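Home & Kitchen Forum > Sinks, Counters and Cleanup > Metal rod dish racks, are we for or against?

Started by panlidpatty, 2021-01-11
252 views

panlidpatty
OK so I need opinions from people who care about dish racks way too much, and I know you're here because I've read the sponge thread. I finally gave up on my old white wire rack (rust, so much rust, it was leaving orange freckles on the mugs) and moved to one of those black ones with the metal rods across the floor of it. Solid rim all the way around, very sturdy. I love how it looks. I am less sure I love using it. Pics first.
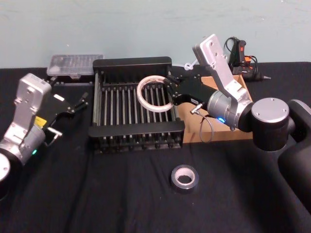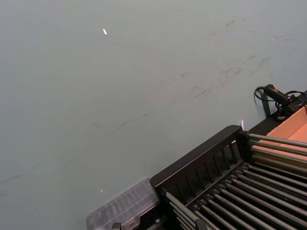 My problem is everything that isn't a plate. Plates are great, bowls are fine if they're the shallow kind, but I have so many plastic bits! Rings, seals, lids, the clear boxes with all the little compartments, the spout thing from the water jug. Small stuff slides between the rods and round stuff either leans over or rolls to one end. I end up laying a towel down next to the rack for the small things, and then I've got a rack AND a towel and no counter.

So: do you put your plastic in the rack, next to the rack, or somewhere else entirely? And does anybody put a tray on top of the rods or is that defeating the point? It was a Nerkus, if that matters. I paid around 80 dollars, which I have not told my sister.

drainboard_dan
Eighty dollars. For a dish rack. OK.

I'm going to be the grump here. The rack isn't meant for plastic bits. Plates, pans, cutting boards, done. Plastic rings and seals go flat on a towel and you flip them over after an hour. I've done it that way since my first apartment and it costs the price of a towel, and the towel goes in the wash on Sunday or whenever you remember. People keep trying to find one rack that does every single thing and they end up with a giant contraption with a wine glass arm and a knife slot that catches on your sleeve.

panlidpatty
You're not my sister but you could be!

I hear you on the towel, but my towel never dries. The kitchen gets no sun at all this time of year and by the evening it's a cold wet rag with a jar lid on it. That's really what I'm trying to get away from.

teal_kettle
Rod rack owner checking in, had mine two winters. I'm for. Very for. The thing that took me a while is that the rods want everything ON EDGE. If you lay a lid flat across them the water sits in the lip and you're no better off than with the towel. If you stand the lid or the ring up and lean it against the side it drains off the bottom edge and it's dry by the time I've had my coffee. With big rings I hook them over the corner of the rim so they can't roll. It looks a little silly but so does everything in a dish rack.

Compartment boxes are the worst, full stop. All those little squares hold water like an ice cube tray. I shake mine out over the sink like I'm trying to get ketchup out of a bottle, then prop it upside down on a slant with one end up on the rim. Not flat! Flat just makes a seal and it stays steamy in there for days.

drainboard_dan
Or you use a towel.

teal_kettle
Dan I will mail you a rack.

biscuit_tin_museum
Question for the OP, do you have the drip tray for yours or is it open underneath? I've got a rod rack from Flullholm (the smaller one, 12 inches deep) and it came without a tray, and for a week I thought it was the best thing I'd ever bought and then I noticed the edge of the butcher block going dark. I've ended up with an old baking sheet under it with one end on a folded dishcloth so it tips toward the sink. Works fine. Ugly as anything.

Also if your counter scuffs easily, watch the feet. Mine have rubber caps now, from the hardware store, sold for chair legs. Before that I was dragging the rack back and forth every time I wiped down and I've got the marks to prove it.

panlidpatty
No tray! It was sold separately and I'd already hit my limit for the day. I did look at it in the store, and the tray was thin enough that you could bend it with a thumb, so I left it. The baking sheet is a good idea and I have one that's already warped in a helpful direction.

And thank you for the chair cap tip, I would never have thought of that. What size did you get? I feel like mine would be the smallest ones they make.

biscuit_tin_museum
Smallest ones in the bin, and they were still a bit loose so I put a twist of tape around the foot first. Take the rack with you to the store if you can stand the looks. I did, the Heywood Street hardware place in Nimoldale, and the man at the register asked me what I was planning to grill.

panlidpatty
Hahaha they do look like that. My neighbor thought the same thing. "Oh nice, are you getting into barbecue?" No ma'am, I am getting into dish drying.

overthesinkclub
Against. Sorry! Had one, gave it away. My reasons: the rods are a pain to clean. People talk about rust on the old coated wire ones, and yes, but nobody I know enjoys running a brush between a whole row of rods that sit that close together. Ours got that white chalky stuff from the hard water on every one, and you can't just wipe across it, you have to do each rod front and back. I went to a roll-up mat that sits over the sink and I'm never going back. Small parts go in a colander, which I already owned, set on the mat.

The colander is really my whole advice. Seals, rings, bottle valves, the little foot that comes off the blender. Chuck them in, shake, leave it. When it's dry it's already in a bowl and you can carry it to the drawer.

teal_kettle
The colander is smart, I'll give you that one. But I'd point out that the roll-up mat is also made of rods. You have rods. You just have them over a sink.

overthesinkclub
Yes, and mine roll up and go in the dishwasher. I rest my case.

drainboard_dan
If you have a dishwasher why do you have any of this

overthesinkclub
Because half the plastic I own warps in it, Dan. I had a lid come out shaped like a potato chip. The lids and rings that have to fit something get washed by hand in this house from now on.

panlidpatty
OK the hard water thing has me a little nervous, because ours is terrible. The kettle looks like a cave. teal_kettle how do you clean yours?

teal_kettle
White vinegar in a spray bottle, spray the whole thing down in the empty sink, go do something else, come back and run an old bottle brush along the rods in the long direction. Along, never across. Across is how you flick gray water onto your own shirt. Rinse and stand it on end in the shower if it's a big one. I do it maybe every other week and it's ten minutes counting the shirt change.

The part that gets really grubby on mine is down where the rods meet the frame. An old toothbrush gets in there. If you let it go a month it's slimy and you'll hate me for recommending any of this.

biscuit_tin_museum
Seconding the toothbrush. And check that the vinegar is OK with whatever finish yours has, mine went a bit dull on the black part when I left it too long. It hasn't peeled or anything, it just isn't as smart looking as when I bought it.

crumbtray
Hello, long time reader, I joined for this thread which says something about my January. I keep a cardboard box by the rack and everything dry goes straight in there and then gets carried around the kitchen once and put away. I started it when we were unpacking from a move and never stopped. My husband thinks we still haven't finished unpacking. But it means the rack gets emptied, and an emptied rack is most of the battle for me, I used to just live out of it. Same fork, same bowl, every day.

Only rule is that nothing damp goes in the box. I broke that rule with a cutting board and the bottom went soft.

panlidpatty
crumbtray welcome! And I love this. I'm a rack-liver too, I have a cupboard full of mugs and I use the one that's nearest the faucet. I've got boxes coming out of my ears at the moment so I'm stealing this tonight. Low sides or high sides?

crumbtray
Low, definitely. With high sides you stop seeing what's in it and then it turns into storage. Ours had a garlic press in it for most of the fall.

drainboard_dan
I've been using a towel for thirty years and have never once lost a garlic press.

overthesinkclub
You don't own a garlic press.

drainboard_dan
I use the flat of a knife like a normal person.

panlidpatty
All right, here's my plan so far. Rack stays (I can't return it, I threw out the tag). Warped baking sheet underneath, chair caps on the feet, plates and lids on edge. Colander for the tiny stuff, sitting beside the rack where the towel used to be. Compartment boxes get the ketchup shake and a slant. Cardboard box for the dry run around the kitchen. Vinegar when I can't stand the look of it anymore.

Still don't know about the water jug spout. It's long and it has a bend in it, and wherever I put it there's always a spoonful of water that comes out on my foot later.

teal_kettle
Hang it! Put it over a rod or a hook by one end with the bend pointing down. Or stick it on the handle of a wooden spoon that's standing in the utensil cup. I do that with the piping nozzles and the turkey baster.

biscuit_tin_museum
The wooden spoon is genius, I've been swinging my baster around my head on the back porch.

overthesinkclub
Report back in a month on the chalk. I want to be right about one thing in this thread.

panlidpatty
Deal. The spout is on a spoon as of five minutes ago and my socks are dry for now. If the rods go white I'll come back and say so, and Dan can pick out my towel.

drainboard_dan
Blue check, cotton, two for five dollars. You're welcome.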